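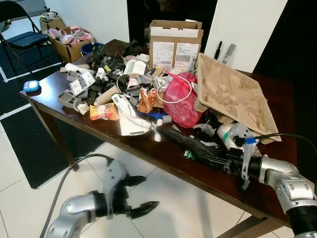 # Ekar: clutter on a table, two arms, low expectations

Ekar is a set of 2,000 teleoperated episodes in which a two-armed robot picks objects out of a mess. It was recorded for the Plallemari grasping stack and is released in the hope that someone else will enjoy the failures as much as we did.

Version: 3
Last edited: 29/09/2025

## Why a mess

Our previous set, Urkora, used well-spaced objects on a clean surface. The policy trained on it was excellent at well-spaced objects on a clean surface. Show it two things touching and it would hover over them like a guest at a buffet who doesn't recognize the food.

So Ekar starts from a heap. Packaging, foam, plastic parts, bags, cable. Much of it bends, some of it is tangled with its neighbors, and the black things like to lie on top of other black things.

## What an episode is

An operator drives both arms. The task string names one object and the operator tries to get hold of it and lift it clear. An episode ends when the object is lifted, when the operator gives up, or when 400 seconds pass, whichever is least embarrassing.

Each episode contains:

- head camera video
- joint positions and gripper opening for both arms
- the task string
- an outcome label: `lifted`, `dropped`, `wrong_object`, `gave_up`

The heap is not reset between episodes. It gets restirred by hand after every 11, so neighboring episodes look alike. Please split by `heap_id` and not by episode, or your validation score will flatter you. Ours did until July. 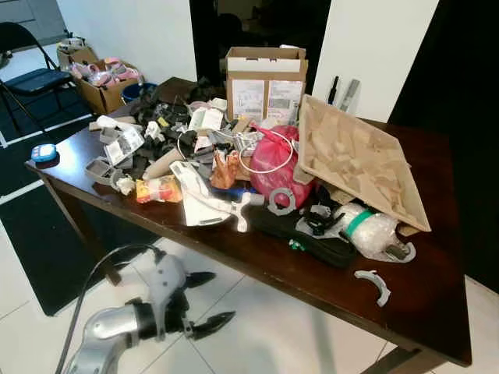 *Head camera view of a heap, one arm in from the lower left. The pink-red bag has a white cable draped over it.*

## Known problems

- **Bags.** Operators disagree on what counts as lifting one. A corner pinched and raised is `lifted` in some sessions and `gave_up` in others. We relabeled the worst of it and then lost the will.
- **Cables.** A pull on one often brings friends. If the named object came up too, we kept `lifted`.
- **Task strings.** Free text, typed by tired people. "Gray bit" occurs more than we would like, and the heap has a lot of gray bits.
- **Idle arm.** In many episodes only one arm does anything. The other is still logged, so a policy can learn to do nothing very convincingly. Mask it if you don't want that.
- **One room.** Same table, same tile floor throughout. Don't expect your policy to travel.

## Loading

```
from magbanua import load
ds = load("ekar", split_by="heap_id")
```

Magbanua older than version 3 ignores `split_by` without complaint. Upgrade first.

## Not for

Depth estimation, object counting, or anything near a person. There are no force readings, so if you need to know how hard the gripper squeezed the foam, so do we.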